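Back in the dance class after a long break

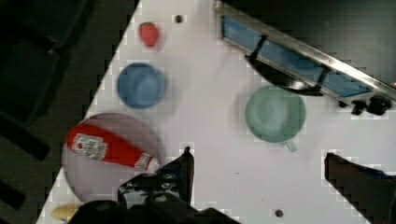 The blue bowl and a small toy strawberry.

On 23rd February I went to my first contemporary dance class since July. The studio in Cinthorpe is small and we were 20 people, so every turn needed some care. Our teacher, Elżbieta Wilczyńska, asked us to walk slowly and let the head fall before the shoulders - it sounds easy, but my neck did not want to obey.

After this we learned a short phrase on the floor. I always lost the count at the second roll. Babar Kiani was next to me and he counted aloud, very kindly.

My knees are blue today. I paid for the whole spring course anyway, and next week we start with the jumps.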